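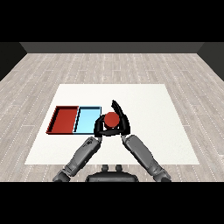

Minutes of the Gollden Ridge Homeowners Association, regular meeting, February 16, 2025. Ursina Plattner chaired and called the meeting to order once a quorum was confirmed. The minutes of the January meeting were approved with one correction: the unit listed for sale on Swanson Court is a two-bedroom, not a three-bedroom. The first item was the floor in the clubhouse lounge. Owners prefer pale wood planks, like the floor under the white mat in the picture, over the carpet tile offered by Hurnach. The chair will ask Hurnach to quote for planks in a similar light shade and to include removal of the old carpet. No vote was taken.

Homes for sale and rent
There are 6 homes currently listed in the community, and 2 are under contract. Closing on the Clokia Lane property has been moved back while the title company waits for a release from the previous lender. Owners who are selling were reminded to order the resale package early. The management office needs 18 days to prepare it and does not offer a rush service.

For-sale signs
One sign per lot is allowed under the current rules. Several owners reported open house signs left at the main entrance after the weekend. The office will send a reminder to listing agents. A motion to allow a second sign on corner lots failed for lack of a second.

Rental cap
The cap stands at 36 units and has been reached. Owners on the waiting list will be contacted in order as places open up. One owner asked whether a lease to a family member counts toward the cap – the chair said it does under the present wording. Any change would need an amendment and a vote of all owners. The question was tabled.
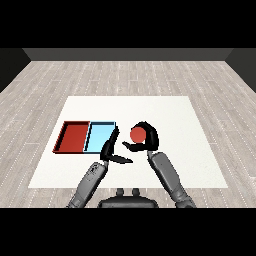
Paint colors
The approved exterior colors have not been updated in some time, and two of them are no longer sold. The office will get replacement samples and post them on the notice board at the pool gate. Owners who are painting before a sale may use the closest available match if they send in the form first.

Open floor
A question was raised about parking during showings. Visitors may use the marked guest spaces on Swanson Court but not the fire lane. The streetlight by the mailboxes is still out and has been reported again to the utility.

The meeting was adjourned. The clubhouse floor quote will be on the next agenda.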